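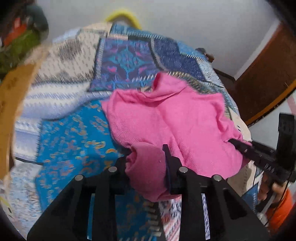 Brimen, Thursday, January 6, 2022

Pre-session checklist, two-handed garment folding, Finden method. Please go through it slowly, even if you did it yesterday.

1. Screws on both grippers snug - OK. Thank you to whoever left the small driver in the drawer!
2. Fingers close evenly on knitwear - OK. The pink knit is a good test, as it bunches so readily.
3. Cable clear of the operator's arms - needs attention. Please have another look before each run.
4. Storage space for 40 demonstrations - OK.
5. Patterned covers left on the bed - OK. We'd like the method to cope with busy colours, so kindly don't swap them for plain ones.

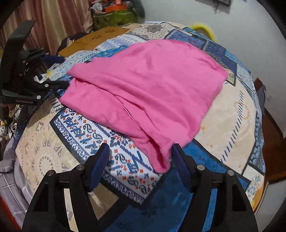
Do we keep a run if the garment slips out of the grip?
Keep it, mark it "slip" on the sheet, and carry on folding from wherever the garment landed.

6. Run 1356 checked against its label - still to do, sorry.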